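Autocollants et rallonge sur une grande table blanche : comment ranger sans tout déménager ?

Boris Vávra
19 juillet 2020

Bonjour à tous. Nous avons au bureau une grande table ovale blanche, brillante, magnifique, donc impossible à garder nette. Chacun y dépose ses autocollants en attendant de leur trouver une place définitive. J'attends depuis juin. 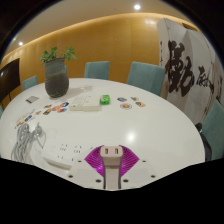 Le vase et sa plante restent, c'est non négociable. Pour le reste, je cherche un système qui survive à mes collègues. J'ai essayé la boîte à chaussures : elle a disparu avec les chaussures de quelqu'un.

Dindo Ignacio

Une pochette de classeur transparente pour les autocollants, à plat, sinon les coins rebiquent. Pour le câble, une bande auto-agrippante autour des boucles, et surtout pas de nœud. La multiprise va sous le plateau, dans une goulotte. Mesurez avant : j'ai acheté 70 cm de goulotte pour une table qui en demandait le double.

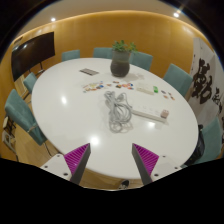

Évitez aussi de coller la goulotte au double face bon marché. La mienne a tenu cinq jours, puis elle est tombée en pleine réunion, ce qui a au moins abrégé la réunion.

Rirnik

Collez les autocollants. C'est fait pour ça.

Boris Vávra

Merci Dindo, je commande la bande. Rirnik, sur quoi ?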